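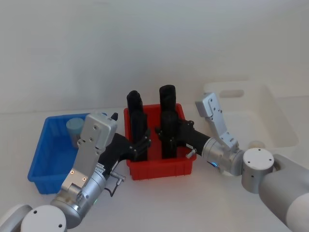
Blue and red plastic bins with a white tray. Pigment is usually the smallest part of a molded container by weight, and the hardest to change in the middle of a run.

The Long Way from Red to White

On a Tuesday in December, the molding floor at Treloar switched one of its presses from a deep red to a natural white. The change took 57 minutes and used 118 pounds of resin, none of which went into a part that could be sold. Stelios Pappas, the process engineer who runs color at the plant, considered this an acceptable result. The previous change on the same press, from black to pale gray, had run into the next shift.

Treloar makes polypropylene housewares and storage containers under contract. Most of its resin arrives uncolored, as translucent pellets in bulk. Color is added at the press as masterbatch, a concentrate in which the pigment has already been dispersed at high loading in a carrier resin. A feeder mounted at the throat of the machine meters the concentrate into the stream of natural pellets. For a typical opaque part at Treloar the feeder is set to two percent by weight.

The small dose creates most of the difficulty. The screw has to spread a few dark pellets evenly through a much larger volume of clear ones in the short time the plastic spends in the barrel. If mixing is poor, the part shows streaks, usually fanning out from the gate where the melt entered the mold. If the feeder delivers in pulses, consecutive parts come out in slightly different shades, and the difference may not be noticed until the parts are stacked.

Raising the back pressure on the screw improves mixing. It also raises the melt temperature and lengthens the time the screw needs to recover between shots. Polypropylene is processed at over 200 degrees Celsius, and many organic pigments that are stable for a few minutes under those conditions will drift when held longer. Reds are a common source of trouble. A press that stops for a short repair with red material in the barrel can restart with parts that are visibly browner, and the operator has to decide how many to discard before the color returns.

The choice of pigment affects more than appearance. Titanium dioxide, the standard white, scatters light strongly and hides well, but it is hard and adds to wear on the screw. Carbon black absorbs ultraviolet light and extends outdoor life. Phthalocyanine blues and greens are strong, inexpensive and heat stable. They are also nucleating agents in polypropylene, meaning that crystals start forming around the pigment particles earlier in cooling than they would in the unpigmented resin.

Crystallization changes shrinkage. A molded part is always smaller than the cavity that formed it, and the mold is cut oversize to compensate. The allowance is based on a particular resin and, in principle, a particular color. When a part designed in white is later ordered in blue from the same mold, its dimensions can shift and flat surfaces can bow. On a bin with a loose tolerance this does not matter much. On a lid that has to snap over a rim it can mean that the blue lids are tight and the white ones rattle.

Pappas keeps a table of these offsets, built up over years of measuring parts after they have rested for two days. New colors are added to it before they are quoted. "The customer sends a chip and asks if we can match it," he said. "We can nearly always match it. I then have to find out what the match does to the part."

Matching is done at Jenside, a compounding firm that supplies the plant's masterbatch. Kosmas Vasilakis runs the laboratory there. A request begins with a physical standard, often a painted card or a piece of fabric, which is read on a spectrophotometer. Software proposes a recipe from the pigments on hand. A technician weighs out a small batch, compounds it and molds a plaque with steps of different thickness, and the plaque is read against the standard.

The first recipe is seldom the one shipped. Instruments report a color difference as a single number, and two samples with the same number can look quite different to a buyer, depending on whether the error lies in lightness, strength or hue. Most people tolerate a part that is slightly too light. They are much less forgiving of a gray that has moved toward pink. Vasilakis has his staff check every plaque by eye in a light booth under daylight, store fluorescent and warm indoor lamps.

The booth is there to catch metamerism, in which two samples match under one light and separate under another. It occurs when the same apparent color has been reached with different pigments. A polypropylene part matched to a dyed textile will almost always show some, as the dyes used on the fabric are not available in a form that survives molding. Jenside asks customers to name the light source that matters most and writes it on the approval form. "Half of our complaints are about lamps," Vasilakis said.

Once a color is approved, the remaining cost lies in changeovers. Molten plastic does not move through a barrel as a plug. It clings to metal surfaces, and material at the wall moves much more slowly than material at the center. Old color persists behind the check ring, at the nozzle adapter and in the corners of a hot runner manifold, where it bleeds out over many shots. Purging compounds help. Some contain mild abrasives, and others rely on a chemical agent that expands and lifts residue off the steel.

Scheduling helps more. Treloar plans its color sequence to run from light to dark within a cycle, so that each new color hides the traces of the last. White is followed by yellow, then orange, red, blue and finally black. The return to white is made once, at the end of the cycle, with the screw pulled and brushed if there is time. Rush orders break the sequence, and the quotation software now carries a surcharge for doing so.

Purgings from the red-to-white change were collected in a steel pan, cooled and broken up for regrind. Mixed regrind can go only one way in color, toward black. The plant uses it in nursery pots and in the pallet spacers it molds for its own warehouse, and sells the surplus by the truckload to a drainage pipe maker.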